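Drotance Desk Arm Kit, with the Nullorer sorting software
Reviewed after one season in a packing room
Rating: 2 out of 5

The brochure for the Drotance promises to "give your team back their afternoons." I have worked in packing for a long time and I have been given my afternoons back by several products now, including a label printer that took most of one November. So I read the rest of the brochure slowly.

We are a small shop. We pack sample parts and replacement pieces for Gumico, mostly little things that go in small boxes, and the order sheet changes every day. The owner bought the kit after seeing one at a trade show in Bragança and wanted to know if it could take over the small-parts bench. I was asked to run it and write down what I thought. A shorter version of this went to the owner first.

What you get is a desk arm that comes mostly flat, a bag of screws, the motors, a power supply and a download code for Nullorer. Assembly took me two evenings. The instructions are fine until the wiring, where they turn into one drawing with arrows going everywhere. I had the cables wrong once and the arm folded itself up like a lawn chair. No damage. Leave plenty of slack at the joints, more than the drawing shows.

Teaching it is the part they sell hardest. You guide it through a job over and over and the software is supposed to work out the rest. Their guide says 100 rounds will do for a simple pick and place. At 100 it was hopeless. At 200 it was decent with one part in one kind of box, as long as the box stayed close to where it had been during the teaching. Move the box over by a hand's width and you may as well start again.

I will give it credit where I can. The motors are quieter than I expected. The gripper opens wide for its size, and replacement fingers are cheap. Nullorer saves your sessions without being asked, and I never lost one. If you want to learn how these things work, you could do worse.

As a worker, though, it needs a great deal of looking after. We practiced with plain blocks and a plywood box before letting it near anything a customer had paid for, and I am glad we did.

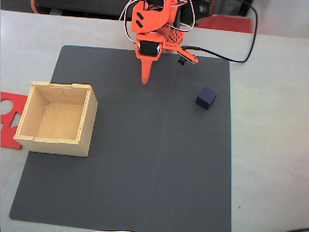 Inês disagreed with me when she read the draft, and she asked that her side go in. Her view is that I judged the arm against a good packer on a good day, when the fair test is the last hour of a long shift, with sore wrists and the same part over and over. She would hand it the dullest bin tomorrow, slow or not, provided the time she saved stayed hers and didn't turn into a second bench to cover.

That last condition is the one I keep getting stuck on. In our room the arm took no work away while I was testing it. It added some. Somebody has to set out the parts, clear the drops, restart the software when it sulks, and check every box before it gets taped. None of that was in anyone's job description, and none of it came with a raise. The bench also used to be where two people could stand and talk while they packed. Now one person stands there and watches.

I asked Drotance support how other shops handle this and got a link to a page about "upskilling." I would have settled for a number – how many boxes per hour, with how many people standing by. They didn't have one, or didn't want to send it.

The price on our invoice was 1546 dollars with the software for a year. After that you pay again, and the renewal price isn't printed anywhere I could find. Get it in writing before you order. Ask as well whether you can still run your own saved sessions if you let the subscription lapse. I asked in two emails and got two different answers.

Good for: a classroom, a hobby bench, a shop with one part that never changes and a person who likes fiddling.

Not good for: mixed orders, rush jobs, or any boss who has already told the crew what the arm is going to save.

We are keeping ours through the spring, on the side bench, for one size of bushing. The people who pack will decide after that if it stays, and the owner has agreed to that much on paper.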